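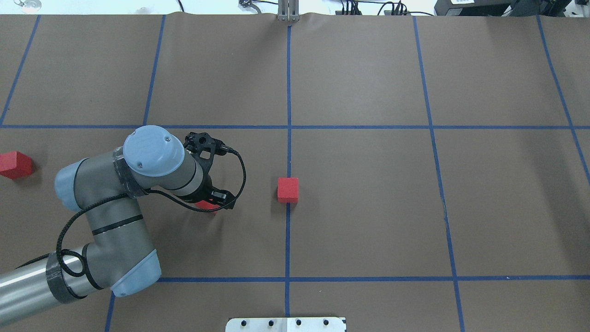
Brown paper and blue tape on the table

Best way to lay out quilt blocks before sewing?
Milagros Pacheco
I've got 70 blocks for my first big quilt and I'm so excited! How do I keep the rows straight while I shuffle colors around?

Furko
Congrats! Tape off a grid and pin a number to each row. I've done 118 blocks that way and still love it (a phone snap in black and white helps too, it shows where the darks bunch up).
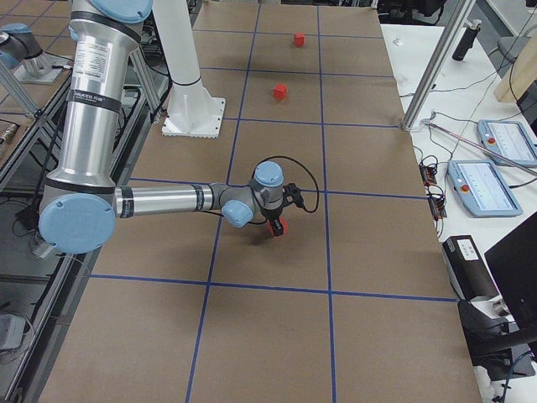
Page last changed: 2024-01-26

Brillar
Old flannel sheet on the wall! Blocks stick right to it, no pins, and you can step back and squint. Stack each row left to right when you're happy, then sew one row at a time.

Grimcombe
flannel, yes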